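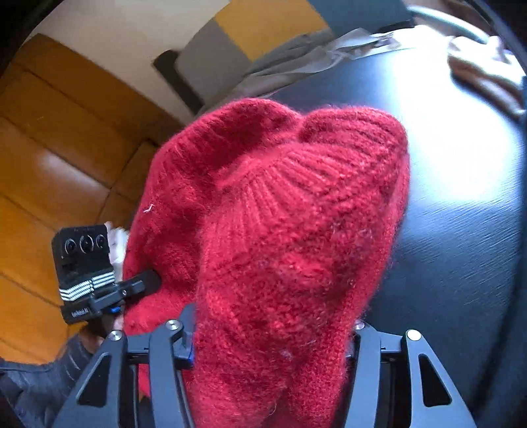
The segmentation module takes one wrist view per grasp and returns a mask of the held object, which the planner uses to choose a release pose. My part of the project was the mask refinement step and the tooling for checking it. Rigid items gave little trouble. Knitwear was harder, and the red beanie between the two black fingers became my standard test item for boundary error. Its yarn throws a halo of stray fibers along the outline, and against the dark leather those fibers are bright enough to pull the mask edge outward. The thick ribbed cuff causes a different error: the first network often treated the cuff and the looser knit below it as separate objects.

1. Data

The project data set holds 2786 labeled frames. Of these, 2167 were used for training and the rest were split between validation and test. Frames from the same grasp were always kept in the same split. An earlier split, made in February, did not do this and gave scores that were too high, so those results are left out of this report.

Labels were drawn in Roveo, our in-house annotation tool. Kastriot Živković wrote the labeling rules. The rule that matters most here is that loose fibers count as background unless they form a solid patch. I relabeled 42 frames that broke this rule, mostly wool hats and one scarf.

2. Method

The base network is called Imari in our code. It outputs a probability map at quarter resolution. Refinement then runs in this order:

Upsample the map to full resolution using the color image as a guide.
Mark a band of uncertain pixels along the mask boundary.
Solve for that band only, with a smoothness term that is weakened across strong color edges.
Remove the fixed gripper mask, which is stored per tool and loaded at startup.
Merge regions that touch both fingers.

The last step was added for the cuff problem. It assumes that one item is held at a time. If two garments are picked up together they are merged into one mask, and the planner has no way to tell.

3. Planner interface

The planner, Celline, reads the mask outline and its lowest contact points. It does not read the probability map. I tried passing the map through as a confidence weight, but the message size slowed the control loop and the change was reverted. A reduced version with one value per outline point is on a branch and has not been tested on hardware.

4. Results

Merging removed most split masks on ribbed items. Boundary error on fuzzy yarn went down over light backgrounds and changed very little over dark ones. Glare on shiny leather remains a failure case, as the color edge at the rim of a highlight can be stronger than the edge of the garment.

5. Open items

The band width is set by hand and should scale with object size.
The gripper mask must be redrawn whenever the fingers are remounted.
Replay logs in Roveo drop the timestamp on export. The fix is written but waits for review by the Kovačević lab.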